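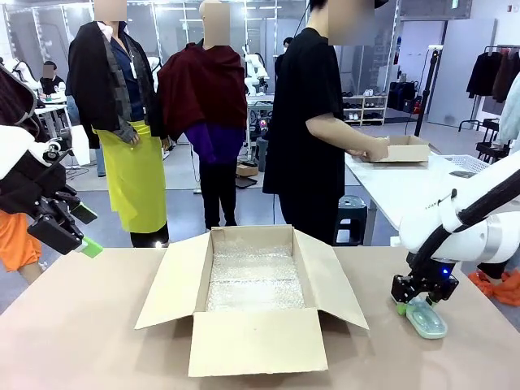
Open box with bubble wrap in the bottom, small green container next to it.

Vowel length in Nesatero: what I think is going on
Speaker notes, February 2022

Hi everybody. Give people a minute to find seats. Handout is two pages, stapled, and the second page has the word list, so make sure yours has a second page.

Okay. I want to talk about long vowels tonight, and I want to do it slowly, which is a change from how I did it in January when I ran through four slides in the last few minutes and lost the whole back row. So if I'm going too fast, wave at me.

Quick background for anyone new. Nesatero is spoken in two valleys, and the two varieties I work on are named after the main village in each one, Undwood and Arico. Undwood is the upper valley, Arico the lower. People from either place understand each other fine. They tease each other about how the other side talks, though, and when you ask what's funny about it, the first thing they do is stretch a vowel. So speakers know perfectly well that something is up with length, and that's where I started.

(Slide: the two vowel charts)

Both varieties have five vowel qualities. Same five, near enough. In Undwood every one of them can be short or long, and the difference matters. You all have the pairs on the handout: pata "path" and paata "smoke," kine "salt" and kiine "we two," and so on down the column. Say the first pair out loud if you like, nobody's grading you.

Now look at the Arico column. The word for "path" is pata, same as upstream. The word for "smoke" is... pahata. There's an h sitting in the middle of it, and a second vowel after the h. "We two" is kihine. Same story the whole way down, or nearly.

So my claim, and it isn't a shocking one: the long vowels in Undwood come from two short vowels with an h between them. The h dropped out, the two vowels ran together, and there's your long vowel. Arico kept the older shape.

(Pause here. Somebody will ask why it couldn't go the other way. Take the question now, it's the next slide anyhow.)

Could it go the other way? Could Arico have broken up old long vowels by sticking an h in? Sure, languages do odder things than that. But then I'd expect the h to show up only between two copies of the same vowel, and that's not what we get. Arico has mahute "shoulder," with an a and a u. Undwood has moote. If you start from mahute, you lose the h, the a and u come together, and they settle on a long o. Easy. If you start from moote, I can't see how Arico would know to pull that o apart into a and u. And other words with a long o came out as oho! You'd need a coin flip for every word.

Back to numbers for a second. The full list is 1645 words, collected in both villages with the same prompts. Of those, 90 have a long vowel in Undwood and a cousin in Arico that I'm confident about. All but 6 of the 90 line up the way I just described. I think that's pretty great.

(Slide: the leftovers)

I'd rather spend the time on the six, frankly, because they've been bugging me all winter. They have a long vowel in Undwood and a plain short vowel in Arico, no h anywhere. Look at the bottom of your page.

Four of them are kin terms — "mother," "older brother," "mother's brother" and "grandchild." I think these are calling forms. When you shout for your mother across a field you stretch the vowel, and I suspect Undwood took the shouted form and made it the ordinary one. You can still hear Arico speakers lengthen these when they call out to somebody. I have it on tape, and I'll play the clip.

(Play clip. Check the volume first, last time it was awful.)

The fifth is the word for "church bell," and that's a loan, so I'm happy to set it aside. The sixth is the word for "yesterday." I've got nothing. I've tried it as an old compound, I've tried it as a question word that wandered off, and neither works without making up a piece I can't find anywhere else. If anyone here has an idea, please come and find me at the break.

One more thing before I stop, and it's about the Rivera notebooks. Those have 50 or so pages of

(No — just say "fifty pages," I counted.)

Those have 50 pages of Undwood words in them, written down well before my time, and the spelling is all over the place. But on several pages there's a little raised mark in the middle of exactly the words where Arico has an h. It's missing from the kin terms. I used to read it as a slip of the pen. Now I wonder if the writer was hearing the last of that h, some breathy thing on its way out. I can't prove it from a squiggle, and I'd like to look at the originals and not my bad photocopies before I say more.

Skip the slide on tone unless there's time. If there is time, only show the first table and say that Undwood long vowels can fall in pitch and short ones never do, which fits with their having been two syllables once.

Questions. Repeat each one so the people in back can hear it. Then remind everyone to hand back the pencils.

Contact: Nesatero Word List Project | © 2022 | Back to top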